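Picking data group: minutes
September 26, 2022, Vorport workshop

Present: Mihret Gebretsadik (chair), Zinash Bogale (notes), the Gerkthorpe labelling team by phone
Apologies: Pekville

1. Last minutes
Agreed, with one correction. The spare gripper pads are held at Vorport and not at Gerkthorpe.

2. Collection so far
Zinash reported 1859 grasp attempts saved and checked. A further 24 were thrown out where the log and the video did not line up. The fault was traced to the clock on the recording PC and has been fixed. Mihret asked that discarded attempts be kept in a separate folder until the end of the project.

3. Objects
The group went over the mix of items in the bin. Soft and see-through things are still under-represented compared with boxes and blocks. Gloves, bottles and clear packaging are to stay in for every session until further notice.

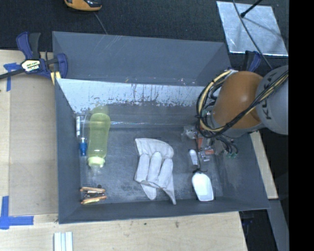
Gerkthorpe said that labelling folded fabric is slow and that two people often mark different edges. Mihret will write a short rule on this. Until it arrives, labellers should outline the whole item and leave the folds alone.

4. Resetting between runs
Zinash wants the bin emptied and refilled after every 99 attempts. Gerkthorpe would prefer it more often. Left at 99 for now, to be looked at again in December.

5. Training
The Tsakiris model will be retrained once the new labels are in. No date set. Failed grasps are to be included and marked as failures.

Actions
MG: rule for folded fabric
ZB: move discarded attempts to their own folder
ZB: send object list to Pekville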